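Zosell Phono Preamplifier: Final Project Report
Group 6, supervisor Jarlath Hayes

3. Choice of circuit

Our aim was to build a phono stage with low noise for moving magnet cartridges. First we compared the circuit of the Gokow kit with the older Ó Briain design. The Gokow kit has fewer parts, but its gain can not be changed, so we decided to follow Ó Briain.

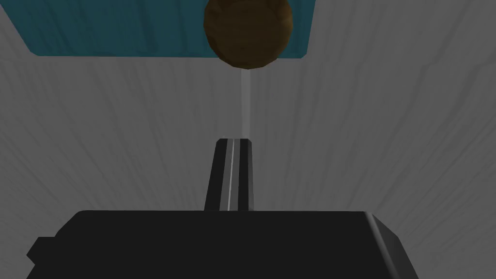 The input resistor stayed at the usual value. For the power supply we used a separate box, and Cillian Madigan wound the shielded cable for it in June.

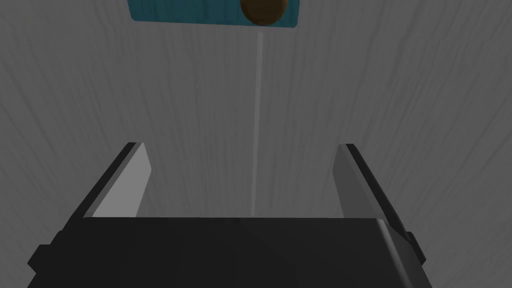 Figure 2. Gripper housing, seen from behind and above.

4. Listening test

We played the same 2 records through our unit and through the Kitura amplifier of the department. The level was matched at 500 Hz before each session. Most listeners preferred our unit for voices and the Kitura for bass.
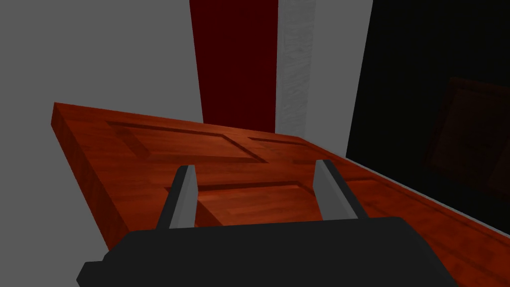
Hum was the biggest problem of the project. It became lower when we moved the ground point close to the input sockets. The enclosure is still plain metal, and for the next version we would like side panels with a reddish wood grain, similar to the paneled door in the figure. The total cost of parts was 251 euros, with more than half spent on the transformer and the case.

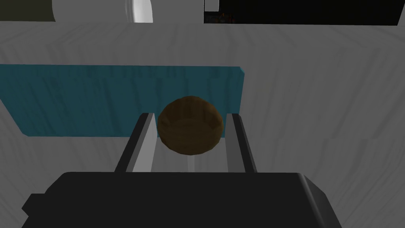
Figure 4. Gripper with its two fingers open.

5. Remaining work

The right channel is still slightly louder than the left. We will replace the volume control and measure again.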